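Speaker notes: How I Learned to Stop Chasing and Start Watching the Price
Spring supper talk, Groltton Racket Club
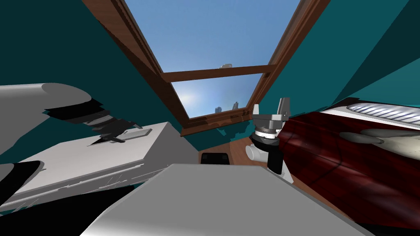
Good evening everybody, and thank you for having me back. I know the dessert table is open and I know some of you have your eye on the lemon bars, so I'll try to keep moving, although those of you who have sat through one of my talks before will know what that promise is worth.

(Pause here. Get a drink of water. Check the clicker.)

When the club asked me for a title I said "something about betting on tennis," and what came back on the flyer was "Winning at Tennis Betting." I'd like to take that back right away. I've been putting small stakes on tennis matches for a good many years now, I enjoy it very much, and over all that time I am a little bit behind. I'd call it the cost of a hobby. My fishing friends spend a good deal more than I do and they come home smelling worse.

So what I want to talk about tonight is watching. What a betting price is telling you when you sit down in front of a match, how it moves, and how following it made me a better tennis fan (and, I think, a slightly more patient doubles partner, though my partner is in the room and may want to respond).

Part one. What the price says.

Start with the simplest thing. A price is an opinion with money behind it. If a player is priced at evens, the market thinks that player wins about half the time. If she's at 1 to 4, it thinks she wins something like four times in five, and a bit less than that once you take out the bookmaker's share. Ask for a show of hands: who here has looked at a 1 to 4 favorite and thought "that's a lock"? Leave mine up too.

Four in five is a strong favorite, sure. But think about how many matches there are on the first day of a big tournament. If you have a whole column of four-in-five favorites, a few of them are going home, and you should expect it over your breakfast. We all act so shocked! The commentators act shocked too, but that's their job.

My Sunday ticket story goes in at this point. Keep it short. I once put 7 favorites together on one ticket at the Pudon Open, every single one of them a "sure thing," and I had it all worked out what I'd spend the winnings on. Six came in. The seventh lost in two tie-breaks to a qualifier who had been stringing his own rackets in the parking lot that morning. I was so mad I went out and mowed the lawn, and it didn't need it.

When I sat down later and did the arithmetic I should have done first, seven players at four in five all winning together comes out to a little better than one time in five. I'd been walking around that whole morning as if it was already in my pocket.

(If people look lost at the arithmetic, don't go back over it. Offer to do it on a napkin afterward.)

Part two. Surfaces.

Now this crowd knows surfaces, because we have two kinds here and we all complain about both of them. But I want to say a word about clay, with the clay season coming on in May, which is my favorite stretch of the whole tennis year.

On clay the ball sits up and slows down, and the serve counts for less. There are more breaks of serve. That matters a great deal if you're following a match point by point, because being a break up on clay is a nice position and not much more than that. On grass, a break up in the set and you can nearly start the car. On slow clay I've seen a player go up a break, lose it, go up again, lose it again, and everybody in the stands is fanning themselves with their programs.

So when you see the price on a favorite jump way out because he's dropped his first service game on a clay court, take a breath. The price moves because it ought to move, but people at home tend to feel it's the end of the world. I used to. I'd bail out of a perfectly good position at the first wobble, and then sit there grumbling for two hours while my man won in straight sets.

The other thing on clay is the weather. A warm, dry afternoon plays quicker and the ball jumps. A cool, heavy evening is a different game. The big topspin hitters like it when the ball gets up high, and the flat hitters have a nicer time when it doesn't. Before I look at any price now, I look at the forecast. My family thinks this is very funny, as I have never once remembered to bring an umbrella to anything.

Part three. Spread betting, gently.

A few of you asked me to explain spread betting. I'll explain it, and then I'll tell you why I mostly leave it alone.

With an ordinary bet you put down your stake and that's the most you can lose. With a spread, you're quoted a range on something, say the total number of games in a match, and you go higher or lower. The further you're right, the more you win. The further you're wrong, the more you lose, and that can be many times what you had in mind when you sat down.

Say the spread on total games is 36 to 37 in a best-of-five match and you think it'll be a long one. You buy at 37 at two dollars a game. If they play 50 games, you're up thirteen times two dollars, and very pleased with yourself. If somebody gets blown off the court in 22, you're down fifteen times two dollars, and the whole business took less time than a haircut.

(Slow down for this next bit. It's the one thing I want people to take home.)

Please check what's allowed where you live before you go looking for any of this, and please work out the worst case before you begin. Write it down on paper. If the number makes your stomach turn over, it's too big. My own limit is 70 dollars for a whole tournament, win or lose, and when it's gone I watch the rest with a sandwich. I've watched a lot of finals with a sandwich.

Part four. The notebook.

Hold up the notebook. Let them laugh at it.

I've been keeping one of these for years. Every bet goes in, with the price, the surface, and a line about why I did it. The "why" column is the embarrassing one. When I went back through my last full book I found 143 bets, and a truly silly number of them had reasons like "looked fit in warmup," "due for one," and, just the once, "nice hat."

I sorted them out over a rainy weekend at the kitchen table. The ones where I'd written down a proper reason, something about the surface or the opponent's second serve or how long she'd been on court the day before, came out close to level. The ones with no real reason had sunk like stones. And the very worst group was bets I'd made late in the evening after losing one earlier in the day. Around half of my losses for that whole book came from those. I read that twice and made myself a rule, and the rule is that I don't bet after supper.

You don't need to bet a penny to keep a notebook, by the way. Some of the most enjoyable tournaments I've had were ones where I just wrote down my picks and the prices and played for bragging rights. We could do that as a club. I'd be glad to run the sheet for the Rider Cup weekend if people are interested, and the winner could have first pick of the court times at Bilyk Park for a month. (Check with the office before promising this.)

Part five. If time allows.

Skip this if the coffee has come out.

Things I look for in an early-round match: who came through qualifying and already has some matches in their legs, who played a long final the week before and had to travel, who's left-handed and playing somebody who never enjoys it. And seedings. A seeding tells you about a player's ranking, so it's looking back over a whole year of results. It doesn't always tell you who is comfortable on this particular court this week. When the seeding and the price disagree, I find that's usually the match I want to watch.

Questions. Repeat each one into the microphone, the back tables couldn't hear last time.

If someone asks for a tip, say no nicely. If they ask again, tell them to try the lemon bars.

Remember to thank the kitchen, and remind everybody that the sign-up sheet for mixed doubles is by the door.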